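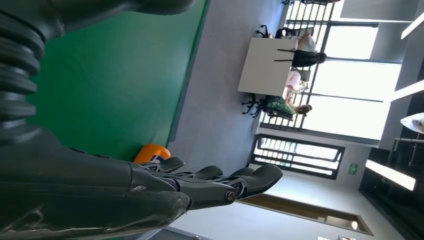
Right, so I've been put in charge of collecting demos for our four-fingered hand and I've got a question for anyone who has done more than a few hundred of these. The task is dull on paper: reach out, pick up the thing, put it down in the other spot, let go. I've got 219 good runs so far and I'm starting to wonder how much the wrist camera is helping. It sits sideways on our mount, so the floor goes up the side and the ceiling lights end up along the right-hand edge, and half the view is the hand itself. The orange thing with the little label is only just peeking out from behind the top finger, and past the green panel you've got people sat at a table and a big bank of bright windows. Should I be turning the footage upright before training? And do I need to screen off the background, or leave it be?

gripsy_daisy

---

Don't rotate it. The network couldn't care less which way up the room is as long as it's the same every time. We ran a sideways mount for months on the Misuvden arm and it was fine. What did hurt us was somebody knocking the mount in July and putting it back a few degrees off, and we only spotted it 19 sessions later. Put a bit of paint on the bracket so you can see if it's moved.

Windows would worry me more than people, to be fair.

tinpot_tom

---

I'd disagree about the rotating, a bit. If you're starting from a model that's already been trained on ordinary photos, upright pictures do give you a head start. It's one line of code, so try both and see. With 219 runs it won't take you long!

On the background – screen it off. A plain curtain costs next to nothing. We had a policy that did beautifully in the mornings and went to pieces after lunch, and it was all down to the light coming in behind the arm.

Barbosa

---

Barbosa, I've heard the curtain advice so many times and I still think it's wrong. You put up a curtain, you get lovely numbers, then you take it down for the demo day and the hand grabs at thin air. If the thing has to work in a room with people in it, collect in a room with people in it. Let them get up, swap seats, wear different jumpers, whatever. Same with the daylight: do some at 9am, some at 4pm, some with the lights off.

What I would change is the fingers being in the way. Have you got a second camera anywhere?

Rekha Arumugam

---

Thanks all, this is more than I hoped for. No second camera yet, there's one on order from Kundstead but they keep pushing the date back. I do the runs with a glove, and I'm watching the hand with my own eyes while I do it, so I suppose I'm using a view the robot never gets. Hadn't really thought of it like that until I typed it out.

Paint on the bracket is happening today.

gripsy_daisy

---

That's your real problem then, never mind the curtain. Try driving it off the wrist view only, on a screen, with your back to the arm. You'll be terrible at it for an hour or so. If you can't find the object when the finger's covering it, the robot hasn't got much of a chance either. I'd bin any run where the object is hidden the whole way in.

tinpot_tom

---

Bin them? No! Keep them and tag them. We threw out a load of "bad" ones at Atilus and then had to collect them all over again when we wanted to teach it to back off and have another look. Disk space is cheap, my wrists aren't.

mossy_servo

---

OK, tagging then, I can live with that. But don't train on them blind, is all I'm saying.

tinpot_tom

---

Quick update. Tried it with my back to the arm. Got 6 out of 19 and swore quite a lot. What helped was coming in a bit wider and closing the fingers later, so the object stays in view for longer – I'm going to redo a batch like that and compare. Still on the fence about the curtain, but I'm with Rekha for now and leaving the room as it is. Also tried the upright version, as Barbosa said, and couldn't tell the two apart on the 11 test runs I had time for.

gripsy_daisy

---

11 isn't enough to tell you anything! Do fifty and come back.

Barbosa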